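8 June 2019
Clothes sorting, Mencombe

Long morning! We got through 21 runs before lunch and 400 is still the target for the month, so I'm not panicking yet (ask me again next week). The Fuchs sorting line is due in December and everything we record now goes to Likbridge for training.

What I keep noticing is how the job has changed for those of us who used to just fold. I could do a pile half asleep, chatting the whole time. Now I squeeze a handle, think about which layer is on top, and go slow enough for the fingers to get a decent bite. My wrist knows all about it. I did get fond of the messy beds though, they're much more fun than the clean tables!
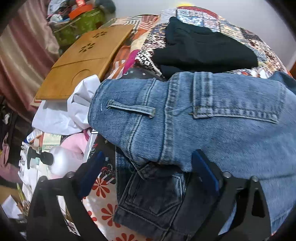
Notes on the pile

Denim on denim is the hard one. Light jeans over a darker blue piece, both with pockets and contrast stitching, and I had to look twice to tell where one stopped. Patchwork quilt underneath doesn't help, all those prints. Leave the pump bottle and the tray for last.

To do

Ask Buvarov for the softer grip sleeve.
Swap over every 2 hours, and stick to it this time.
Find out who checks the sorted bins once the line is in. I'd like that job, and I said so.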